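Friday, February. Notebook, set-top app testing

Carried on with the Kurkent box after the channel update. The three new Navevis channels showed up in the guide straight away, but the catch-up row under them was blank. Signed out and back in, no change. Cleared the cache and the row filled, with artwork missing on 5 titles.

Ran the full list against the catalogue file. The file has 1,191 titles and the box shows 1,178. Ramesh went through the gap and thinks most of it is the kids' films whose rights start next month. He'll check the dates with Salano.

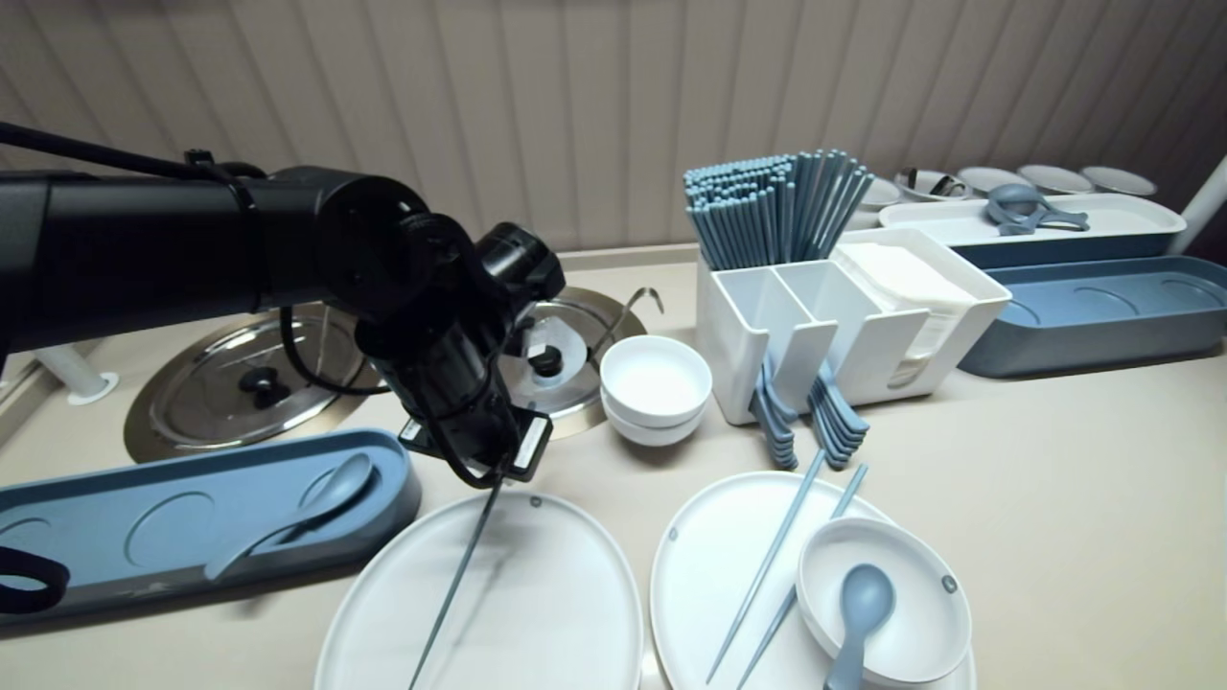 Start-up times next. Live channels open quickly enough. On-demand is slower, worst on the sports replays, where Getsemaní had one sit on the spinner for 122 seconds before it played. She has saved the log in the shared folder under her initials. Same replay on the old build opened normally, so I've put the old build back on the second box to compare.

Subtitles still reset to off after an advert break. Already reported, no reply yet.

To do: ask Rutilio for a fresh test login, mine drops out every hour. Retest artwork once the Afolabi feed is back up.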